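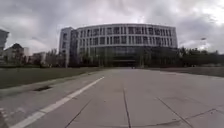 Wide concrete path up to the building, grey day

Sealing a big concrete path — worth it or leave it alone?

Posted by Snædís Hjaltested
February 17, 2023

Hi all, quick one as I'm meant to be getting quotes sorted this week. I look after the grounds for a small body corporate and we've got a broad concrete path up to the front doors. Plain grey slabs, laid years ago, never sealed as far as anyone can tell me. It's got the usual blotches. Tyre marks near the loading end, leaf tannin, a few spots that might be oil.

One contractor wants to pressure clean then put down 2 coats of a solvent acrylic. Another bloke said don't bother, just clean it every July when the leaves are done and spend the money on the joints. They can't both be right. Main worries are slipperiness (lots of older residents) and whether we're then stuck recoating forever. Budget is tight-ish. Also is there anything for the joints besides ripping it all out and starting again?

Cheers
Snædís

Yamuna Venkataraman
Wouldn't put acrylic on it, not with older people walking over it. Film-forming sealers go slick in the rain unless there's grit mixed through, and the grit wears off along the middle where everybody walks. Then it peels in patches and yes, you're recoating every few years, or paying to have it stripped. Stripping costs more than the sealing did. Ask me how I know.

If you want something on it go for a penetrating one, silane/siloxane type. Soaks in, no shine, grip stays pretty much the same. Won't hide the existing stains though so do those first. Degreaser and a stiff broom for the oil, leave it sit, rinse, do it again. Oxalic acid cleaner is good on tannin — gloves and glasses, and keep it off the grass and garden beds. Try a corner before you do the lot, it can leave a pale patch that looks worse then the stain did.

Joints: depends what you've got. Saw cuts with nothing in them are fine, blow them out and pull the weeds. Expansion joints with old perished filler, rake it out, backing rod, then a self-levelling polyurethane. Don't let anyone fill them with mortar. It cracks, or the slab does.

Get the contractor to put the product name and slip rating in writing. Ours went very quiet when I asked.

Chacko
agree with above. we had ours done with the shiny stuff at the units and someone went over the first wet morning. got a rubber mat now, looks terible. just clean it

Chacko
also don't go too close with the pressure washer, you get stripes you can't get out. use the round surface cleaner thing, hire place will have one

Related threads
Moss on south side pavers, what kills it
Line marking paint flaking after one winter
Who pays for footpath repairs, us or council?
Hiring a surface cleaner for a day

Contact us | Copyright Trellier Community Help | Back to top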